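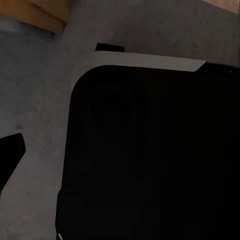
Gavley Robot Learning Club – members' opinion page

I want to make the case for dull demonstrations. Loads of them!

Since we began gathering examples for Kuo, our learning system, I have heard the same wish from nearly every new member. They want to show it something clever. They want to steer the simulated gripper through a lovely, flowing bit of work and have the computer admire it. I was just as bad. My first evening went on a single swooping approach that I recorded over and over until it looked like ballet, and Kuo learned very little from it, as it had only ever seen the one way in.

What it needed was the awkward stuff. Start too far to the left. Come in at a silly height. Stop, back off and try again, and leave the stopping and backing off in the recording. Harpreet MacLeod has been saying this since the club met above the bakery in Flodurville, and she is right. A learner that has only watched perfect runs has no idea what to do a finger's width off course, and it will be off course within seconds.

We have 88 demonstrations saved from the current batch. Vernon Landry wanted to throw out every one with a wobble in it, which would have left us with 4. We had a proper argument (a friendly one, with biscuits) and in the end we kept the wobbles and cut only the runs where the person at the controls had plainly given up.

The same goes for the rooms. It's tempting to build one nice simulated room and stay in it for ever. But change the floor, change the walls, move the doors, and you find out very quickly whether your system has learned the job or just the wallpaper. 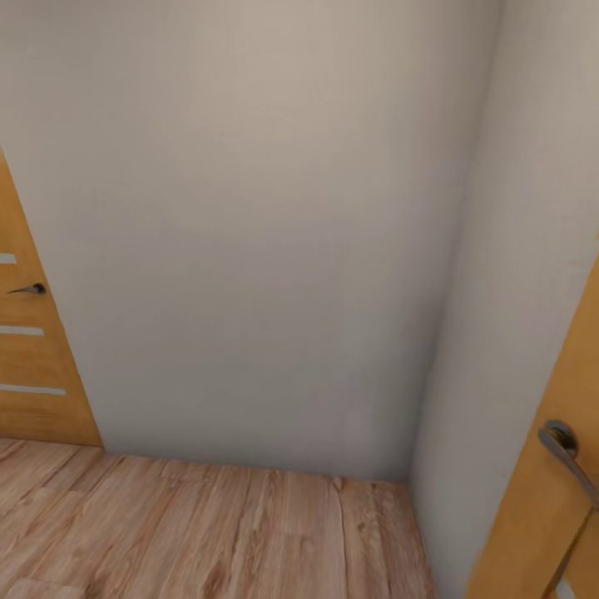 Plank floor, bare walls and two lever handles, from our simulated rooms.

I love this part of the work. Changing a real floor costs a weekend and a sore back. Ours costs a cup of tea, so there's no excuse for being stingy with it. I'd like every member to make 2 odd rooms before the end of May, and I mean odd – bad light, daft colours, a door where no builder would put one.

There is a fair objection, which is that variety for its own sake turns into noise. Vernon puts this well. If everything changes at once, you can't tell which change did the damage when the results go wrong. So keep some plain rooms too, with very little in them, and go back to them often.

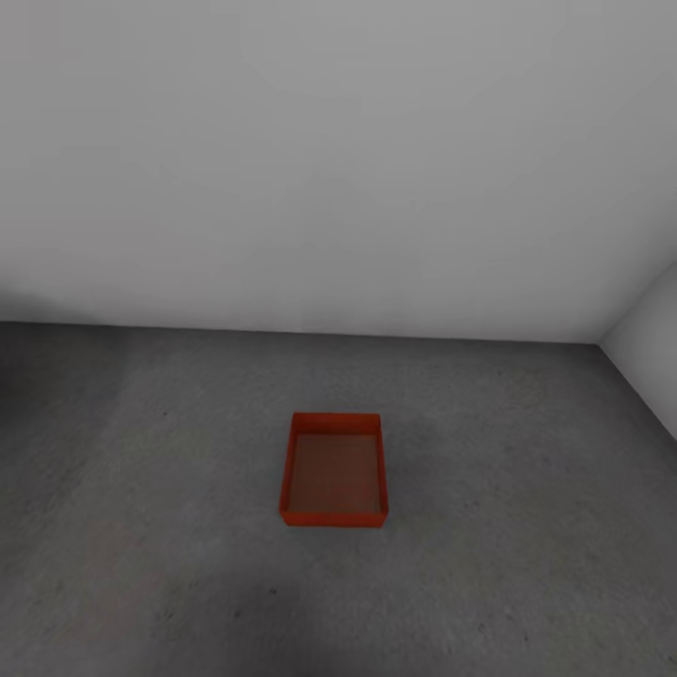
My other plea is for notes. Write down what you were trying to do in each run, in ordinary words, on the same evening. "Went for the near side, changed my mind" is plenty. We lost a good chunk of the Even batch because the runs were named by mood, and I'm afraid "grumpy again" was mine.

Come along and record something boring. The spare controller is in the top drawer and the sign-up sheet is on the door.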